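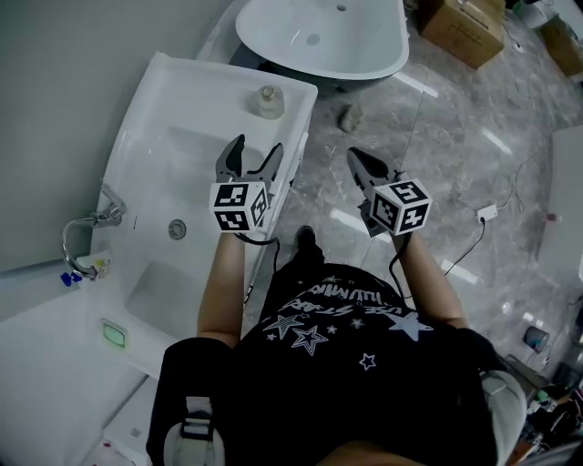

Why does a long string make a lower sound than a short one?

A long string moves back and forth more slowly, and our ears hear slow movement as a low note.

You can try it with a rubber band. Stretch it over an open box and pluck it. Now press it down in the middle with one finger and pluck one half. The note jumps up! Musicians call this jump an octave – the short part shakes 2 times as fast.

On a guitar, the player's fingers do the same work. They press a string to make its moving part shorter. Thick strings are also slower than thin ones, so they sound lower.

Vaughn Abernathy plays a bass with three strings in our town band, Luklow. When he plays the thickest one, you can feel it in your stomach.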